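Small Secondhand Goods Board > Cleaning and Storage > White shoes, yellow insides

hallcloset
Posted 2021-10-10

I sell outgrown kids' shoes on Zillport, mostly in small lots, and I have a box of white ones to get through before November. The outsides clean up fine. My trouble is the insoles, which have gone a creamy yellow while the rest of the shoe is still white. Dish soap and an old toothbrush made no difference. They are glued in, so I can't pull them and soak them.

Two questions. Does anything lift that yellow without wrecking the white around it? And how do you store white shoes so they don't keep turning?

I already have 17 pairs listed and I don't want to mark them all as discolored if there is a fix.

pegboard_ohio
What did you wash them with before the dish soap? If there was ever bleach on them, that could be your yellow. Bleach on foam and glue does that. I ruined a pair of Midetti slip-ons that way and no amount of scrubbing brought them back.

hallcloset
No bleach from me. I can't speak for the people who had them first.

tinbutton
You won't get it out if it's the glue coming through. I have handled a lot of kids' shoes (1,258 sales, mostly shoes and coats) and I quit trying years ago. Wipe them, let them dry, write "insole off-white" in the listing and move on. Parents buying used shoes care about the sole and the closure.

marlow.st
I don't agree with that. Some of it is glue, but a lot of it is old soap that was never rinsed out. Try this on one shoe before you give up:

Wring a cloth out in plain warm water and press it into the insole. Don't rub. Do that four or five times with a clean part of the cloth each time. If the cloth comes up cloudy or slick, you have soap in there and it will keep improving as you rinse. If the cloth stays clean, tinbutton is right and you can stop.

Dry them away from the heater and out of the sun.

tinbutton
Sun is the one thing that has ever worked for me on canvas.

marlow.st
Canvas, maybe. Not on anything with glue under it.

basement_bins
I keep a steady stock of small shoes and have gone back and forth on most of this. What I do now is look each one over twice, once lying on a colored mat and once upright on the plain white table. The mat makes the outline obvious, so you notice a crushed side or a bent strap. The plain table is better for color. A shoe you would swear is white stops looking so white once it's next to other white.

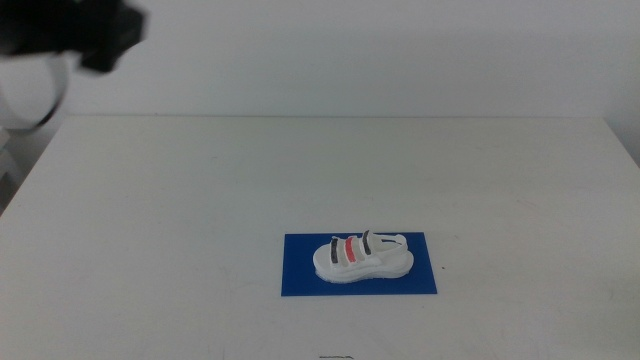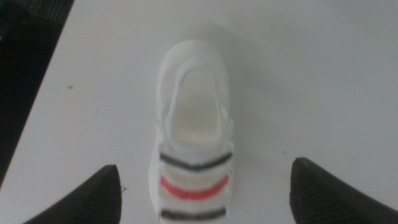 For the yellow, I sort into two piles. If the insole is an even cream all over, I leave it alone, call it cream, and price it like any other. If it's blotchy I do the damp cloth the way marlow.st says, and it helps on maybe half of them. I tried the Rurix foam cleaner too. It was fine on smooth uppers and did nothing I could see on insoles, and it took a long time to stop smelling.

One more thing on anything with red trim. Keep the cloth wrung out hard and work away from the red. Red is the one that runs, and cream next to red is where you'll see it. I dab an inside edge first with a cotton swab and look for pink. If there's pink, that shoe gets a dry brush and that's all it gets.

Storage: plain paper inside, lid loose, dark shelf. No plastic bags.

hallcloset
This helps. I have three pairs with colored bands over the toe and I was about to put them in the washer.

pegboard_ohio
Please don't put them in the washer.

quiltandco
I put everything in the washer. Cold, mesh bag, two towels in with them, no spin. Never had a color run. You people are spending 10 minutes a shoe on something that sells for the price of a sandwich.

basement_bins
Depends on the shoe. Cheap canvas, sure. Anything with a thick padded collar at the heel holds water for days and then you get the smell.

quiltandco
Then stand them on end in front of a fan. Mine are dry by morning.

tinbutton
I'm with the washer on this one, for what it's worth. Time is the cost here.

marlow.st
Time is only the cost if they come out sellable. I got a lot of 700 assorted kids' shoes from the Kanagaratnam closeout and somebody had clearly machine washed part of it before it was boxed. You could pick those out with your eyes shut. The insoles were lifting at the heel and the glue had gone stiff. I threw out more from that batch than from the rest of the year put together.

quiltandco
That's hot water. I said cold.

hallcloset
Update for anyone reading later. I did the damp cloth on four shoes. Two came up cloudy and they are lighter now, not white but close enough that I'm not going to mention it beyond "light wear inside." The other two gave me a clean cloth and no change, so those are going in as cream insole.

The swab test turned pink on one of the banded pairs. Dry brush only on that one, as advised.

Still undecided about paper for the insides. Would newspaper do, or does the ink come off?

pegboard_ohio
Ink comes off. Use packing paper, the blank kind. Tissue is fine too if it's white — I had blue tissue leave a mark on a toe once.

basement_bins
Blank packing paper here too. Crumple it loosely so it fills the toe but doesn't push the sides out. And check on them once before you ship. If the paper feels damp, swap it and leave the lid off another day.

quiltandco
Or sell them faster.

hallcloset
Working on it. Two pairs went this afternoon, both from the cream pile.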